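I have been suspicious of poster frames for years. You pay for a thin border and a backing that never sits flush, and in return your poster gets to look slightly wavy behind a shiny surface for as long as you can stand it. Before that I was a tape person, and before that a thumbtack person, and I'm not convinced either of those was a step down.

Anyway, July was frame month, and I have opinions.

It started with the wall. The room is painted that muted green everybody has been painting everything, somewhere between sage and sea foam. I was told it would make the place feel calm. What it does is make every white thing near it look a little dirty, and once you get toward the ceiling, where it's dark, the color goes muddy and you may as well have saved your money on the top two feet. There are raised vertical strips on it too, which look nice enough until you want to hang something wider than the gap between them. Then you find out you own a wall with opinions about poster sizes.

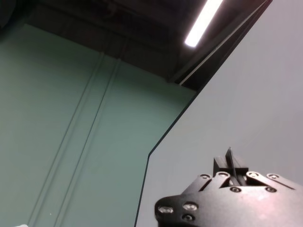
Green wall, raised strips, and the tube light that is going to reflect in anything glossy.

The light matters more than people think. Every framing guide I've read goes on about measuring and spirit levels and says next to nothing about what's overhead. If you have a bright tube up there and you put a black glossy poster under it, you've made yourself a mirror with a white stripe in it. I asked about non-reflective fronts at Gristivier, the framing place over in Nolport, and was quoted 60 dollars for one sheet. For a poster! I said I'd think about it, and I have thought about it, and no.

So I went without a front entirely. Frame, poster, backing, done. You lose the protection and you gain the ability to see the thing you put up, which I'd have guessed was the point of putting it up.

The poster in question is the black robot one. Mostly black, I mean, with a big gray and white humanoid and the lettering running down the side. I went back and forth about whether black was a mistake. Black posters look terrific for the first day. After that they show every fingerprint and every speck of dust, and if you crease one, the crease is there for good, a little pale line you will look at every single time you walk in. A white poster forgives you.

I'm still not sold on sideways lettering either. Designers love it. I suppose it leaves more room for the picture, but I always end up tilting my head like a dog.
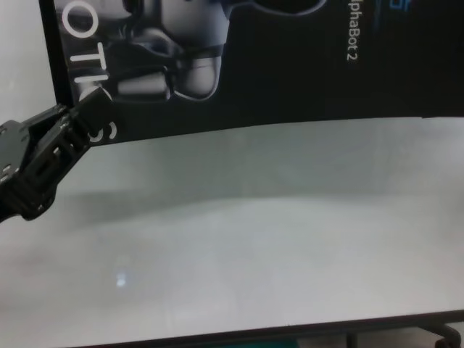
The lettering end, up close. Big enough to read from the doorway if you don't mind reading sideways.

Now the frame itself. It's a Nitska, item 1517 in their catalog, thin black border, and the listing said "assembles in 15 minutes." I don't believe assembly times as a rule. They're measured by somebody who has assembled that exact object four hundred times. Mine took a good deal longer than that, and a fair part of it went to turning the sheet around because I had the lettering down the wrong side.

My other complaint about 1517 is the size. The description gives you the outside measurement in large type and the inside measurement nowhere, so you're left subtracting the border twice and hoping. I ordered one size too small the first time. Returning it cost 18 dollars in postage, and I'd like that noted somewhere, so I'm noting it here.

What I will grant is that working flat on a white table is the right way to do this. I used to do it standing, with the frame already up on the wall, sliding the poster in from the top like mail. Don't. Give yourself a big pale surface where you can see the edge of the paper against it, and have the frame right there beside or behind the sheet so you can check one against the other as you go.

The other thing is to hold the sheet at two points far apart, low on one side and high on the other, so it stays open. Large glossy paper wants to belly out in the middle whatever you do. If you grab it by two neighboring corners it folds over on itself and you get the crease I was just complaining about. Spread the hold out and the belly turns into a gentle curve, which lies down again without a mark.
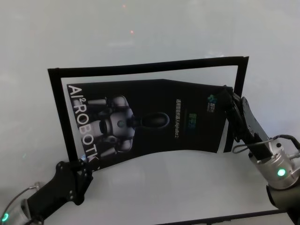 Sheet up, frame behind it. The bottom edge bows however you hold it.

I've read the trick about rolling a poster backward overnight to take the curl out. I tried it on an old Msimang concert print a while back and got a poster that curled the other way. Weight works better. A few heavy books with clean paper between them and the print, and then leave it alone for longer than you want to. I don't trust the hair dryer method at all and I'd like to meet whoever first pointed one at glossy paper and thought it went well.

Some smaller gripes, while I'm at it. The backing tabs on cheap frames are good for maybe three bends before they snap, so decide which way is up before you start bending. Wash your hands, then dry them properly, then wait a bit anyway. And ignore the little hanging hook they put in the bag. It's for a wall made of something softer than mine.

Would I buy the Nitska again? Probably, at that price, now that I know to add the border in. It's a plain black rectangle and it does what a plain black rectangle should. I still think tape would have been fine — ask me again in winter, when the heating comes on and the paper starts to move.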